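Clothing swap at Momlow Hall: common questions

When is it?
Twice a year, in April and October. Doors open at 2 and we close when the rails are bare or at 6, whichever comes first.

How many things can I bring?
Up to 18 per person. Shoes count as one item a pair.

What do you take?
Clean clothes in any size, adult or child. T-shirts, sweaters and jeans go fastest. Printed shirts are fine – club and event ones too.
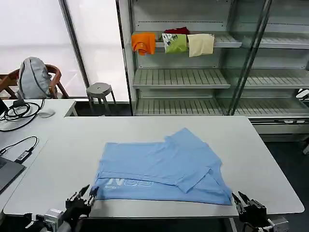

Ottilie Hauser wrote after the spring swap that she would have liked the children's sizes sorted by age and not by color. We will do that from October.

Do I get tokens?
Yes, one for each item we accept. They stay good for the next swap, but you can't use them at the Irgate one.

What happens to the leftovers?
They go to the textile bank on Lins Street. Last year we started with 3,000 items and sent 1,000 on.

Can I drop off early?
Yes, the evening before. Ring the side bell and ask for Damian Nowakowski.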